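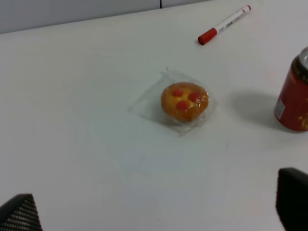

Stellan Eide wrote:
> Wrapped muffins keep the break table tidy, and they go down well at Gunura. I say we order 200 for March and stop bothering with fruit.

I'm not convinced. Tidy for how long? Every muffin comes in its own plastic, and the plastic stays on the table after the muffin has gone. The supplier's "fresh for 20 days" doesn't make me hungry either.

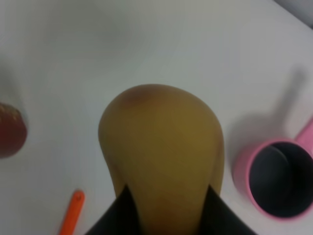

A pear needs no wrapper, and people do eat them if they're ripe – last year's were hard as rocks, which is the real reason they came back. Sandberg will sell us 6 crates and let us pick the day.

Before anyone orders 200 of anything, could we see what got eaten last time? I asked and got no numbers. Also, please bring your own cup.

Sølve Lindholm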